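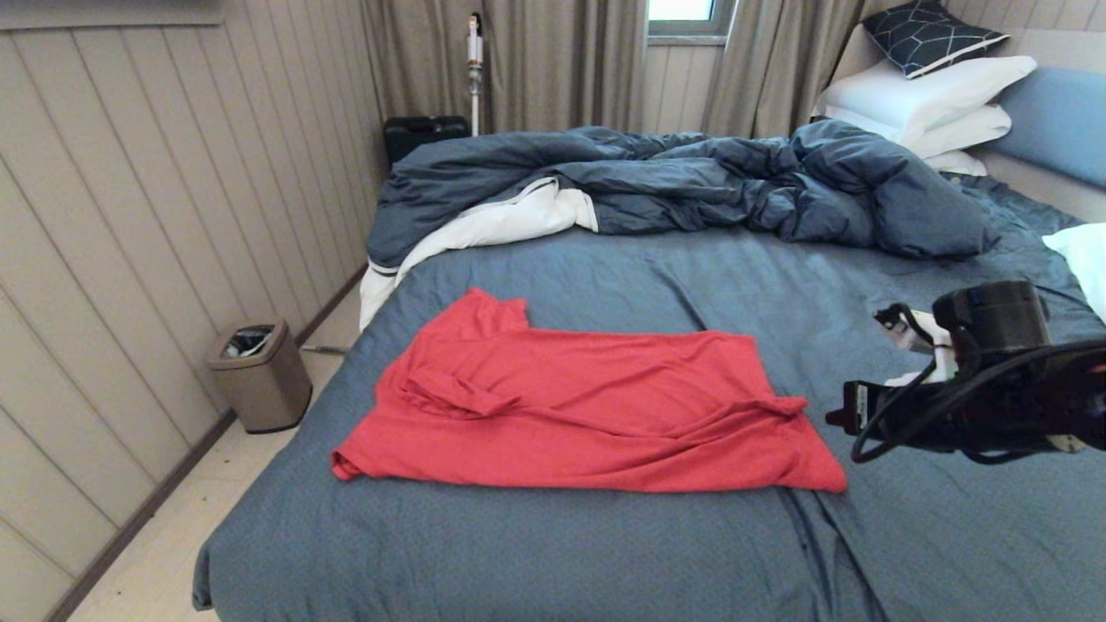
Selodham Motor Pool - Vehicle Equipment Section

Section 6: Setting Up the Jundis Tire Pressure Monitor

Revised Thursday, December 20, 2018. Replaces the November issue.

This section covers the wheel sensors, the dash display and the first pairing of the two. It applies to all pool cars and light vans with four road wheels. Vans with twin rear wheels use the Bittencourt kit and are covered in Section 9.

6.1 Before you start

Park on level ground, set the parking brake and switch the engine off. The tires must be cold. A tire counts as cold when the vehicle has been parked for three hours or more, or has been driven less than a mile at low speed. Pressures set on warm tires will read low the next morning and the display will raise a warning.

Check that the kit contains four cap sensors marked LF, RF, LR and RR, one display, one power lead, four locking nuts and the small flat wrench. If a sensor is missing, return the whole kit to the Nusthorpe store. Sensors are matched to their display at the factory, and a single sensor from another kit will not pair without the reset in 6.5.

CAUTION: Do not fit cap sensors to snap-in rubber valve stems that show cracks at the base. The added weight can open the crack at highway speed. Have the stem replaced first.

6.2 Setting the cold pressure

1. Read the recommended pressures on the label inside the driver's door opening. Do not use the figure on the tire sidewall. That figure is the maximum for the tire.
2. Check all four tires with a hand gauge and adjust as needed.
3. Write the front and rear pressures on the kit card. You will enter them in 6.4.

6.3 Fitting the sensors

1. Remove the valve cap from the left front wheel and keep it in the kit bag.
2. Thread a locking nut onto the valve stem and run it down by hand as far as it will go.
3. Screw the LF sensor onto the stem until the hiss of air stops, then give it another quarter turn. Hand force only.
4. Hold the sensor still and bring the locking nut up against it with the flat wrench.
5. Brush soapy water around the joint. If bubbles form, take the sensor off, check the rubber seal and fit it again.
6. Repeat for RF, LR and RR.

NOTE: On steel wheels with full covers, make sure that the sensor clears the cover. If it touches, leave the cover off and record this on the kit card.

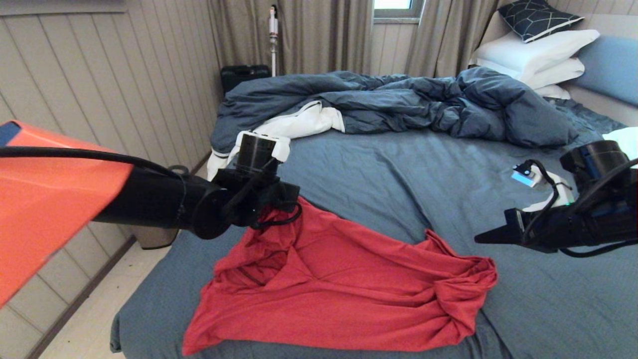
6.4 Display and first pairing

1. Plug the power lead into the 12-volt outlet. On vehicles where the outlet stays live with the key out, unplug the lead at the end of each shift. The display draws little current, but a vehicle left over a long weekend may not start.
2. Stick the display to the flat part of the dash, to the right of the wheel. Keep it clear of the airbag cover and the windshield vents.
3. Turn the key to ON. The display runs a self-test and then shows four sets of dashes.
4. Hold SET until FRONT flashes. Enter the front pressure from the kit card with the arrow keys and press SET again. Do the same for REAR.
5. Leave the low alarm at 18 percent below the set pressure. This is the pool setting for all vehicles.
6. Drive at 20 mph or more. The dashes are replaced by readings as each sensor wakes up. Allow 9 minutes for all four.

The display works in psi when shipped. If it shows a cold reading in the 200s, such as 232, it has been switched to kPa. Hold the left arrow key until the unit changes back.

CAUTION: Do not press any keys while driving. Stop in a safe place first.

6.5 If a wheel does not report

Dashes at one wheel after the first drive usually mean a flat sensor battery or a sensor fitted to the wrong corner. Check the marking first. If it is correct, hold SET and the right arrow key together until the wheel position flashes, then take the sensor off its stem and fit it again. The display accepts the next sensor that reports a change in pressure. Keep other kits well away while you do this - the display cannot tell them apart during a reset.

If the dashes remain, replace the battery as described in Section 7.

6.6 After tire rotation

Sensors stay with the corner of the vehicle and do not move with the wheel. Remove all four before rotation, refit them by their markings, and repeat 6.2 if the front and rear pressures differ.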